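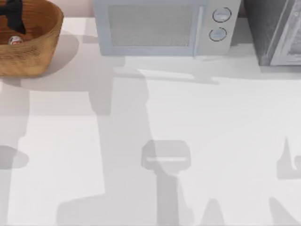 Figure 1. Rendered countertop with a woven basket and a dark cloth.

The Harbor at Drekport: Designing Hints for a Short Puzzle Adventure
Project report, Interactive Media, final-year option

Summary

Our group made a short point-and-click adventure game called The Harbor at Drekport and used it to compare two ways of giving players hints. In build 1 the hints came from a button in the corner of the screen. In build 2 they came from a character in the story. We logged 665 puzzle attempts across both builds, and the player asked for a hint in 161 of them. Players of build 2 asked for hints less often, but they also gave up on puzzles more often. We had expected the character to do better on both. This report covers the game, the hint systems, the testing, and what we would change.

1. Background

Adventure games have always had a problem with players getting stuck. If a player misses one item in one room, the whole story stops. Older games mostly left players to work it out or to find a walkthrough. Newer casual adventures usually have a hint button that recharges on a timer, and many have a skip button as well. These work, but several of us felt that pressing the button takes you out of the story. You are in a locked cellar looking for a way out, and then a glowing circle tells you to click on the shelf.

The question we chose was whether hints can be part of the story without making them less useful. We kept the question small on purpose. The first proposal also covered difficulty settings and adaptive puzzles, and our feedback on that proposal said it was three projects. We agreed and dropped both.

2. The game

Drekport is a fishing town that has lost its lighthouse keeper. The player arrives on a supply boat, the Estrella, and has one night to find out why the light went dark. The story takes place in four locations: the dock, the keeper's house, the net shed, and the lighthouse. The keeper's house is the largest of these and has the most puzzles.

We wrote the story before designing any puzzles. This turned out to be the wrong order for us. The plot needed the player to find a letter in the keeper's desk, and we then had to invent a reason for the desk to be locked, and a reason for the key to be somewhere odd. Two of the weakest puzzles in the game come from that. The tide table puzzle was designed the other way around. We had the puzzle first and changed the story to fit it, and it got the best comments of any puzzle in testing.

The script has over 200 lines of dialogue, most of them optional. Every object the player can click has at least one line. We tried to avoid the standard "I can't use that here" reply, but it is still in the game in several places where we ran out of time.

3. Tools and workflow

The game was built in Pastero, the 2D adventure toolkit used in our second-year class. We considered a general-purpose engine. It would have given us more control over the interface, but everyone in the group already knew Pastero and its inventory and dialogue systems work without any extra code. The main drawback is that Pastero has no built-in event logging, so we wrote our own script that saved a line to a text file whenever a player started, solved, skipped, or left a puzzle.

The logging script had a bug through most of build 1 development. If the player opened the inventory during a puzzle, the script recorded this as leaving and starting again. We found it when a pilot tester seemed to have started the desk puzzle far more times than was possible in the length of the session. All pilot data was thrown out and none of it is used here.

Backgrounds were rendered in 3D and then painted over. The paint-over took much longer than planned, mainly in the net shed, where the ropes had to line up with the clickable areas. In the end we simplified the shed and removed one puzzle from it.

4. The two hint systems

Both builds have the same puzzles, the same art, and the same text for each hint. Every puzzle has three levels of hint. The first level points the player to the right area. The second names the object that matters. The third gives the solution.

In build 1, a lantern icon sits in the lower right corner. Clicking it shows the next hint for the current puzzle. After each hint there is a delay before the icon can be used again.

In build 2, the lantern is gone. The player is followed by Porken, the keeper's old dog, who can talk to the player but to no one else in the town. Clicking on Porken opens a short conversation, and one of the choices is always a request for help. The same delay applies, and during it Porken says he is thinking.

We kept the wording of the hints the same in both builds so that the comparison would be fair. This made Porken sound flat. "Look near the window" is fine on a hint card, but as speech from a talking dog it sounds unfinished. We discussed rewriting his lines and decided against it, and this decision affects how the results should be read.

5. Testing

Testers were students from other programs who answered a notice in the library. No tester played both builds. Each session took place in the media lab in April, with one group member in the room to start the game and help with technical problems. The group member was not allowed to answer questions about puzzles. Afterward, testers filled in a short form with open questions about the story, the puzzles, and the help they received.

Testers could stop at any point. A puzzle was logged as abandoned if the player skipped it, or if they left it and did not return to it before the session ended.

6. Results

Across both builds, a hint was used in 161 of 665 attempts, which is a little under a quarter. Most of these were first-level hints only. The desk lock accounted for more hint requests than any other puzzle in both builds, followed by the signal flags.

Build 2 players asked for fewer hints. From the forms, we think there were two causes. Some players said they did not want to click through a conversation to get help. Others did not realize that the dog gave hints at all, even though the opening scene has him say so. Several had clicked past that scene.

Build 2 also had more abandoned puzzles. The difference was clearest in the lighthouse, which comes last. Players who had not used Porken in the first three locations did not begin using him there. Players of build 1 did use the lantern for the first time in the lighthouse in some cases, which suggests that a visible button stays in mind even when it is ignored for a long time.

Comments on the story went the other way. Porken was mentioned often and mostly with affection. One tester wrote that they wanted a whole game about the dog. Another wrote that they felt bad asking him for help because he seemed tired. We had not intended this, and it comes from the idle animation, in which he lies down and sighs.

Nobody in the build 1 sessions mentioned the lantern icon in the question about the story. Most described the hints as "fine" or "normal."

7. Discussion

The results do not show that one system is better. The button got more players through the puzzles, and the character gave them something they remembered. If the goal is for players to reach the end, we would use the button. A game that depends more on its characters might accept some stuck players, though we would not want to ship it that way.

There are limits to what we can claim. The testers volunteered, and people who volunteer to test an adventure game probably like adventure games. The sessions were held in a lab, and a person at home might reach for an online walkthrough before using either system. The shared hint text also put Porken at a disadvantage, as described in section 4. We also did not record how long a player was stuck before asking, which would have been easy to add to the logging script and would have told us a lot.

The desk lock puzzle needs to be fixed before any further testing. Its difficulty comes mainly from the key being hidden behind an object that does not look clickable. Hints should help with hard puzzles, and this one is only unclear.

8. Further work

The next build would combine the two systems. Porken would stay in the story, and a small picture of his head would sit in the corner where the lantern was. Clicking it would give the hint straight away, in his voice, with no menu. His lines would be rewritten for each location. We would also have him bark once when the player has been on the same puzzle for several minutes, as a reminder that he is there.

We would like to restore the net shed puzzle as well. The design is finished and is included in the appendix with the cut dialogue, the logging script, and the tester form.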